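Filed under: Working Groups > Gripper Trials > Minutes

Grolwood Automation Club, Gripper Comparison Group
Minutes of the meeting held 7/22/21

Present: Joana Mendes (chair), Alistair Mowat, Eduardo Mota, Margarida Vieira, Ingvar Hviid (minutes)

1. Welcome and last minutes

Joana opened by thanking everyone for coming in, and thanked Margarida in particular for the lemon cake, which did not survive item 2. The previous minutes were accepted with one change: Alistair had asked for longer cables, and I had written "longer tables." We have plenty of table.

2. Stivavel and Deklow grippers, where we stand

Eduardo took us through the log, which he has kept beautifully. Between the two sets of grippers we now have 1,716 logged grasps, and he has gone back and tidied the early ones so that they can be compared with the recent ones without squinting. The short version is that the Stivavel fingers are kinder to soft things and the Deklow pair hold on better to anything long and thin with a handle. There was a good deal of friendly argument over whether this comes from the fingers themselves or from the closing speed, as the Deklow controller was left at its faster setting for most of June. Alistair thinks it's the speed. Margarida thinks it's the pads. Eduardo would like to run both sets at the same speed before anybody orders anything, and we agreed that he should.

3. The tool case task

Most of our time went here, and happily so. The task is to put hand tools back in a molded case, with one arm doing the placing and the other free to steady the case or move something out of the way. Margarida reminded us that the screwdrivers are the fair test, as they have to be turned to lie flat, and a gripper that takes one by the wrong end has very little chance of recovering.
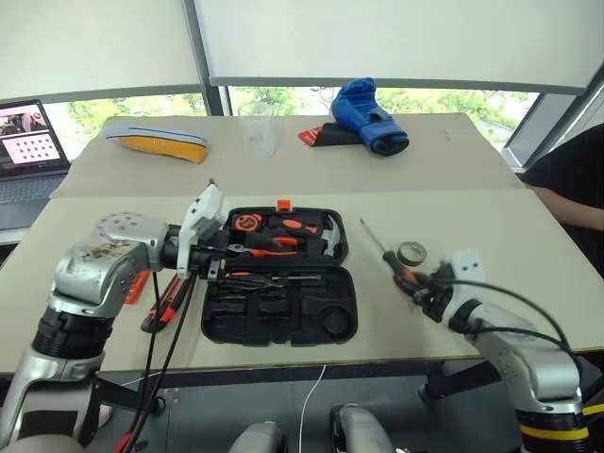
4. Scoring

We settled, after some back and forth, on scoring each tool separately and dropping the single pass or fail for the whole case. Joana felt the old way was hard on a gripper that did lovely work with the pliers and then fumbled the last item, and I think we all had a run in mind. A tool counts as placed if it is lying in the case and the gripper has let go. Whether it is in its own compartment gets a separate mark. Each set will do 23 full runs. Alistair asked that the starting layout be written down for every run, and Eduardo has kindly offered to draw up a sheet.

5. Cables

Alistair raised the wrist cables again. He would like them clipped further back along the arm, with enough slack for the wrist to turn fully. Margarida worried that clips would slow down the changeover between sets, which is already nobody's favorite job. We will try it on the left arm first and see how we get along.

6. Controller and budget

The quote from Khan for a second controller came in at 500, against the 400 we had set aside. Joana will write and ask whether they would do any better without the mounting kit, as we have brackets already. Eduardo said he could live with one controller until September if need be, though he did sigh a little as he said it.

7. Actions

- Eduardo: same-speed runs on both sets, and the layout sheet
- Alistair: clip the left arm cables and report back
- Joana: reply to Khan about the quote
- Margarida: check pad wear on both sets before the runs begin
- Ingvar: send round the new scoring rules with these minutes

8. Any other business

Margarida asked if the soft items could have a turn once the tool case is finished, and everyone was in favor. Alistair has lost a gray notebook with a broken elastic and would be very glad to have it back.

Next meeting to be arranged by email once Eduardo's runs are in.

I. Hviid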